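The Quiet Pleasure of a Clean Dumbbell

By Sneha Yadav

Before the first class at Flekedis, a neighborhood gym on the second floor over a tile shop, the music is still off and the loudest thing in the place is the ice machine. It's my favorite time to be there. Elsie Sheehan has the lights on over the free weights and she's already talking about chrome.

She loves chrome. She'll tell you how it holds a thumbprint for days, how chalk settles into the dull patches, how a handle that's been looked after feels almost cool and slick when you first pick it up (she's right, and I now notice it everywhere I go!). The gym has 164 dumbbells spread over its racks, and every one of them gets wiped by hand.

The method could hardly be simpler. Steady the rubber head with one hand, work along the grip with the other, and go all the way to where the metal meets the rubber. That corner is where the grime likes to hide. You can leave the weight right where it sits on the rack, so even the heavy end of the row is no trouble.

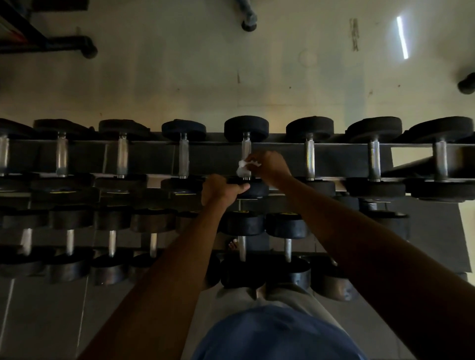

Rubber is another story

The black heads don't shine and they aren't meant to. What they do is collect dust, a soft gray bloom that shows up most on the pairs people skip. Elsie goes over them with a barely damp cloth and leaves the sprays in the cupboard. Years ago she tried a glossy tire dressing at her old gym, Rorkora, and the weights came out looking gorgeous and handling like wet soap.

Then there's the rack itself. Dust drifts down past the top row and lands on the lower one, so she always starts high and finishes low – bottom rail last, then the floor.

Putting things back

I tried a row myself and got completely absorbed. There's a rhythm to it, handle after handle, and by the end I was nudging each one straight so the whole line pointed the same way. Elsie came over, looked along the rail and moved 2 of mine over by a finger's width.

The first members were coming up the stairs by then, and somebody had found the music.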